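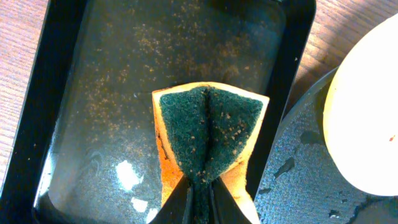 Communiqué de presse
2012-11-28

Dinell présente une nouvelle gamme d'éponges pour le nettoyage des plaques de cuisson

La société Dinell annonce la sortie de sa gamme Trornard, destinée aux cuisines familiales et aux petites boulangeries. Elle comprend 3 éponges à deux couches : une face verte abrasive pour les restes attachés, et une mousse jaune orangé pour l'essuyage.

Le projet a commencé en juillet, après une enquête auprès de 404 foyers. Nous avons demandé aux participants quelle tâche ils repoussent le plus souvent après le repas. Pour 178 d'entre eux, la réponse était la plaque du four, avec ses miettes qui restent sur le fond noir et les traces que l'on voit seulement à la lumière.

« Beaucoup de gens plient l'éponge en deux pour ramasser les miettes, et ensuite elle garde un mauvais pli », explique Auður Arnardóttir, responsable du développement chez Dinell. « Nous avons donc travaillé sur la souplesse de la mousse et sur le collage des deux couches – c'est à cet endroit que les éponges s'abîment en premier. »

Les essais ont été faits dans l'atelier de notre partenaire Smits, sur des plaques à revêtement lisse. Chaque modèle a été plié et rincé près de 300 fois. Pour les revêtements fragiles, Dinell recommande de passer d'abord la mousse, puis la face verte sans appuyer.

La gamme sera distribuée par Getex dans les magasins d'articles ménagers, à l'unité ou en lot. Des échantillons sont disponibles pour la presse et pour les revendeurs, sur simple demande écrite.

Contact presse : Dinell, service de la communication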